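5月 プレスリリース
カテゴリ:企業ニュース > 新商品・サービス

フライダー(Flider)、集合住宅向け宅配荷物の一時預かり「プルチュラ(Prultura)」を5月より開始 まずはプレルンモント地区の17棟から

Fliderは、集合住宅にお住まいの方を対象とした荷物の一時預かりサービス「Prultura」の提供を、5月より開始いたします。対象はPlernmont地区の17棟、884戸。申込受付は本日正午から。

■背景
再配達が減らない。不在票がたまる。夜9時過ぎに帰宅して、もう電話もつながらない。当社の窓口にはこの手のご相談が以前から多く、とくに宅配ボックスのない築年数の古い建物にお住まいの方から目立っていました。ボックスを後付けしたくても共用部に場所がない、管理組合の合意に時間がかかる、という事情もあります。

そこで建物の中ではなく、建物の近くに預かり場所を置くことにしました。Plernmont駅の北口と南口、それから商店街の中ほど。計7か所です。いずれも既存店舗の一角をお借りしての運営となります。

■サービス概要
名称:Prultura(プルチュラ)
開始時期:5月
対象:Plernmont地区の集合住宅17棟にお住まいの方
預かり場所:地区内7か所
受取時間:午前7時から深夜0時まで(店舗により異なります)
月額:2,000円(税込)、個数制限なし
保管期間:到着日を含め7日間
冷蔵・冷凍品:当面は対象外。検討中です
申込:各預かり場所の店頭、または当社窓口

※初月は無料。月の途中でお申し込みの場合も日割りはありませんのでご注意ください。

■ご利用の流れ
通販などの注文時、お届け先に預かり場所の住所と会員番号をご入力ください。荷物が届くとメールまたはSMSで通知。受取時に会員番号と暗証番号をお伝えいただくだけです。ご家族による代理受取も可、ただし事前登録が必要となります。登録は1会員につき3名まで。

代金引換は扱えません。着払いも不可。返品の発送は7か所のうち駅北口のみで受け付けます。他の場所でも順次できるようにする予定ですが、時期は未定です。

お預かりできないもの:現金、有価証券、生き物、危険物、3辺合計が170cmを超えるもの、重量25kgを超えるもの。判断に迷う場合は窓口までお問い合わせ下さい。

■運営パートナーについて
店舗の調整と日々の受け渡し業務は、地域で日用品店を営むSarmientoが担当します。Sarmientoは駅南口の本店をはじめ、預かり場所7か所のうち4か所を自社の店舗内に設けます。残る3か所は商店街の加盟店。スタッフ研修はすでに終えており、4月中に試験運用をを行いました。

試験運用で出た意見は次のとおりです。
・通知が遅い(到着から1時間以上かかった例あり) → 店頭での登録手順を見直し済み
・朝の受取を早めてほしい → 南口本店のみ午前7時開始に変更
・会員番号が長い → 桁数を短縮

■コメント
Flider 地域サービス担当 Sumaiya Mondal
「自分も不在票をためる側でした。帰り道に寄れる、それだけで随分違います。まずは17棟で始めて、ご意見を聞きながら直していきます。料金についても高い安い両方のお声をいただいており、半年後に一度見直すつもりです」

Sarmiento 店舗運営担当 Divina Galang
「荷物を取りにきた方が、ついでに電球や洗剤を買って帰る。そういうお店になればと思っています。雨の日は店先が混みそうなので、レジとは別に受取用のカウンターを用意しました」

■参考画像
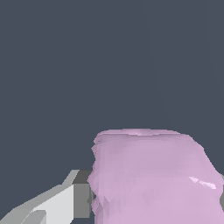
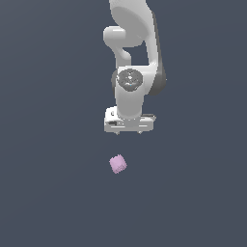
■今後の予定
夏までに隣接地区への拡大を検討。預かり場所の追加も候補店舗と協議中です。店舗の一角を提供いただける事業者様も募集しておりますので、下記までご連絡ください。面積は畳2枚分ほどあれば十分、電源が1口必要です。

管理組合・管理会社の皆様向けの説明会も5月中に開催します。会場は商店街の集会室、時間は午後7時から。日程は決まり次第、各棟の掲示板でお知らせいたします。

■本件に関するお問い合わせ
Flider 地域サービス担当 Mondal
受付時間 午前10時〜午後5時
取材のご希望も同じ窓口で承ります。店頭での撮影は営業の都合上、午前中でお願いしておりす。

※記載の内容は発表時点のものです。料金、受取時間等は予告なく変更する場合があります。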